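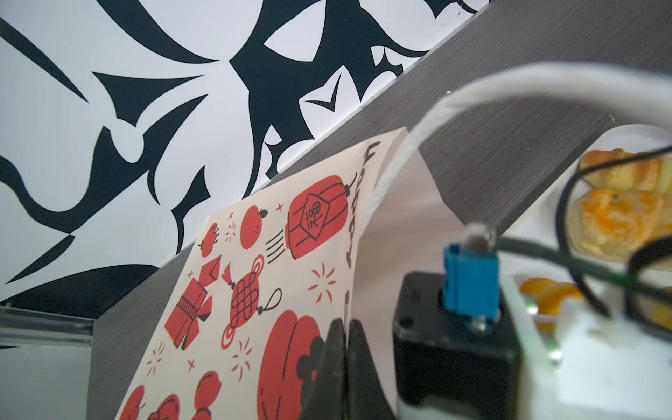
*Bold black shapes on white, and a cream sheet printed in red and black.*

Stella Waweru learned to cut lino at her kitchen table in Stondville, and she still talks about it like someone who picked it up last week. "I ruined 13 blocks before one came out right," she says. "I kept every one of them!"

We spoke on the phone for over an hour, mostly about February, the month she does her best work. It's quiet, the orders are done, and she can spend a whole day on one leaf. Her favorite knife came from Ravindra Bajpai, who taught her evening class and told her to stop drawing so much first. "He said draw the big shape and let the knife find the rest. I was furious - and then I tried it."

Her biggest run so far was 600 cards, all printed by hand with a spoon. Would she do it again? "Tomorrow! My wrist says no, but I loved it." She has since bought a small press from a closing shop in Curnuritz, and it took her 15 days to get the pressure even.

For beginners, she suggests soft lino, one color and cheap paper. "Warm the block on a radiator first. It cuts like butter - you'll laugh out loud."

Next up is a set of 28 birds, one for each day of the month. She's on the heron now, and the legs are giving her trouble.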